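Search the forums
Search
Advanced search

Cotau 12 or wait for the Arner? (long post, sorry)

pellwick
Hi all, I've been reading this board for ages and finally made an account, because I've gone back and forth on this so many times that my family has banned the topic at dinner. My old phone is a Curkham from years back and it has been a wonderful little thing, but the battery gives up by lunch and the maps app takes so long to open that I've usually missed the turn already.

I had my heart set on the Cotau 12, which is $345 at the store near me. Then I read that the Arner is supposed to be out in September with the newer Llanos chip, and now I don't know what to do with myself. I don't play big games. I text, I take a lot of pictures of my garden, I listen to podcasts on the bus, and I like to have way too many browser tabs open (my daughter looked once and had to sit down). Is the new chip worth waiting for, for somebody like me?

mossbank_tom
Welcome! Buy the Cotau and enjoy your summer. I've had mine since the spring and for what you're describing it's more phone than you need. The older chip in it runs a bit warm if you're on a long video call with the charger plugged in, and that's truly my only gripe. Tabs will be fine. I keep plenty open myself and it only reloads them once in a while.

gridline
Going to disagree with Tom here, in a friendly way. The thing with the Llanos chips is that the last one was a real step up in battery life, and if the new one is even half as good a jump, I'd want that in a phone I planned to keep for years. And pellwick sounds like a keeper of phones! If you swap every year then sure, grab whatever's on the shelf. If you hang on to them till they fall apart, a few months of grumbling at the old one isn't so bad.

Graphics are the other half of it. I know you said no games, but browsers and photo apps lean on that part of the chip more than people think. The older chip chugs on graphics-heavy apps where my Llanos phone doesn't.

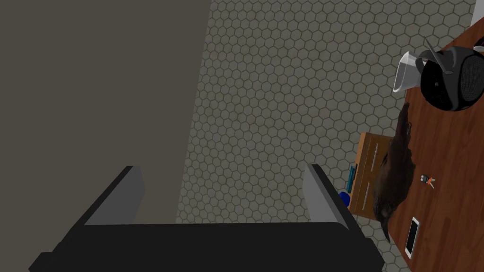
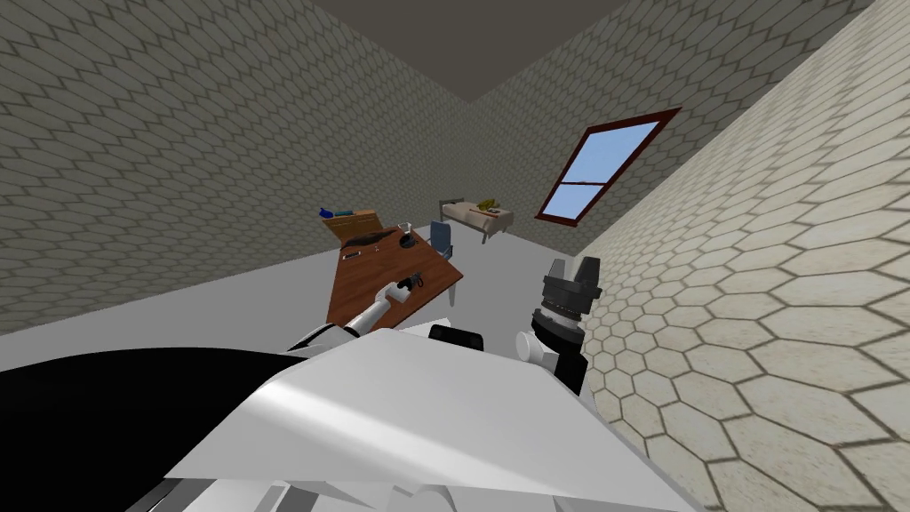
Anyway, I ran my usual benchmark on both as well and got 253 on the old one and 345 on the Llanos (funny, same number as the price of the Cotau, I only noticed that while typing). I did each one after a restart with the brightness all the way down, and I let them sit for a while in between so neither had a head start. It's only one app and I wouldn't frame the results and hang them up, but it matches how the two of them feel in my hand.

mossbank_tom
Okay but gridline, with love, you'd tell somebody to wait for the next toaster. There's always a new chip in September. That score gap is nice and I believe you, but pellwick is opening maps and taking pictures of tomatoes. Also we have no price on the Arner yet, and the last one started out a good bit higher than the Cotau.

pellwick
It's mostly dahlias but the tomatoes do get their turn :) Thank you both, this is so kind. Could I ask about updates? The Curkham stopped getting them a while ago and my bank's app has started scolding me for it.

fennelseed
Jumping in on updates because I think that should settle it. Go look at how long each company promises patches for the exact model you want, and go by the launch date of the phone, not the day you buy it. I got caught that way once with a phone I'd bought on clearance and felt pretty silly. A fast chip is lovely, but if your bank locks you out it's a nice flashlight.

One more idea: have you thought about just getting a new battery put in the Curkham to get you to September? My repair shop did mine in 12 minutes while I ate a bagel next door. It won't help the maps, but at least you could shop without being in a hurry.

gridline
I second the battery idea, I should have thought of that first. Then wait for the Arner, and if it's too expensive the Cotau will probably have come down anyway.

mossbank_tom
Fine, that's sensible and I'm outvoted. I'd still buy the Cotau.

pellwick
Calling the repair shop in the morning. Does anyone know if they need my passcode for a battery swap, or can I leave it locked?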